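About Wunance

Wunance keeps an eye on who gets appointed to what. We started in 2001, when Otakar Kollár tried to find out who sat on the water board at Sorby and was sent to three different offices, none of which had a current list. He made his own. We have been making them ever since.

Today we follow 261 public posts across Welham and the districts next to it: prefects, deputy prefects, board chairs, heads of agencies. When one changes hands we publish the name, the date the order was signed and the posts held before. We leave out "widely respected" and "brings a wealth of experience", which seem to be said of everyone, including the ones moved on after a few months.
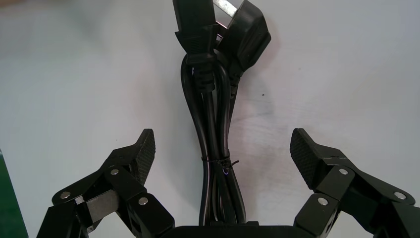 A coiled black power cord with its mains plug.

Drahomíra Havlíček edits the register. Her rule is that an announcement is a claim until the signed order turns up, and some never do. Of the appointments announced last January, 77 were still without a published order when we closed the page. Perhaps there were good reasons - we asked, and are still waiting to hear them.

We take no money from parties or from anyone holding a post we list. Our costs are met by 400 subscribers and by the sale of the Šimko Handbook, a yearly list of office holders that is out of date in places by the time it is printed. We say so on the cover.
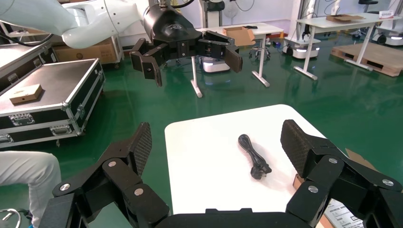

How do I report a mistake in an entry?
Write to the register desk with the name of the post and a copy of the order, or a link to it. We don't change entries on the word of a press office. Corrections stay visible under the entry, with the old wording left in.

Page last revised 17 Dec 2024.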